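# Two-arm cell: right gripper drifting off after cable swap

**budcombe_bench** wrote:

Looking for opinions on a bimanual cell we look after at Budcombe. Two black six-axis arms facing each other over a tabletop, fabric-lined enclosure on an aluminium frame, white parallel grippers. It does small-object handling, mostly picking things up with one side and passing them to the other.

We replaced the corrugated cable on the right arm in June 2026. Since then the right gripper comes in low on handovers. It starts the shift fine and after an hour or so it is far enough out that the left fingers close on the wrong part of the item. Left arm has never done it.

What I've done so far:

- re-homed both arms, twice
- checked the base bolts on the right side
- swapped the gripper fingers for a new pair
- wiped down the table and the rail

No faults logged. Controller thinks everything is fine.

---

**Ehsan Gilani** wrote:

How much slack did you leave at the wrist? If the new cable is even a bit shorter than the old one it will pull on the last joint every time it rotates. We had the same thing on a Ljungberg cell and spent a week blaming the encoder.

---

**budcombe_bench** wrote:

Same part number and, as far as I can tell, the same length. It goes along the arm in white clips, then loops up over the top and back down into the wrist. The loop looks generous to me. The left arm has thin cables held with small ties, so it isn't much use as a comparison.
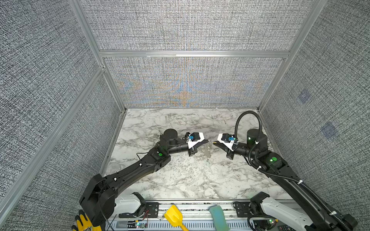
Keys are the worst for it. They're thin and they lie flat on the table, so a small height error that would never matter with a sponge means the fingers either skate over the top or press into the surface. I've been using them as my test piece for that reason. Both status lights stay green the whole time, and the joints don't feel rough when I move them by hand with the power off.

---

**sparky_tas** wrote:

I don't buy the cable theory. A cable that light won't shift a wrist that size. If it drifts over an hour and then comes good after a rest, that's heat. Check the table height before you pull anything apart. Is the tabletop fixed to the same frame as the arm bases, or just sitting there?

---

**Ehsan Gilani** wrote:

It doesn't need to shift the wrist much. Corrugated conduit is stiffer than people think, especially new. And he said it began straight after the cable job.

---

**sparky_tas** wrote:

It began after somebody leaned on the rail for an afternoon doing the cable job. Not the same thing.

---

**Gráinne Duggan** wrote:

I'd test both before arguing about it. Procedure we use on the Sivura cells:

1. Cold start, home both arms.
2. Jog the right gripper down to a feeler gauge on the table and write down the joint values.
3. Undo the top two clips so the loop hangs free. Tape it if you have to, so it can't snag.
4. Run 1,000 cycles with nothing in the fingers.
5. Same gauge, same spot, write down the values again.
6. Do up the clips, let it cool, and repeat the lot.

If the numbers only move with the clips done up, it's the cable. If they move either way, look at the joints and the mounting. Keep hands out while it's cycling, obviously, and lock it off before you touch the clips.

---

**budcombe_bench** wrote:

Ran it. The counter stood at 2,538 by the end because I did an extra half run by mistake.

Clips undone: no change I could measure. Clips done up: 0.7 mm low at the gripper. So Ehsan gets that one, mostly. Sparky, I did check the mounting while I was there, and one bolt at the right base took nearly a quarter turn. I'd been over those already and must have missed it - not pleased with myself.

---

**sparky_tas** wrote:

Then you've changed two things. When did you nip up the bolt, before or after the clipped run?

---

**budcombe_bench** wrote:

After. I'll do the clipped run again with the bolt tight.

---

**Gráinne Duggan** wrote:

Good. When you re-clip, rotate the wrist to both ends of its travel first and set the clips at the tightest position. Clipping it at home is how most people end up short. Tenunov sell a softer conduit in that diameter if you need it, but I'd try the clips first.

---

**budcombe_bench** wrote:

Will do. Re-clipping tomorrow morning from cold, then the same cycles again with the gauge in the same spot. I'll post both sets of joint values.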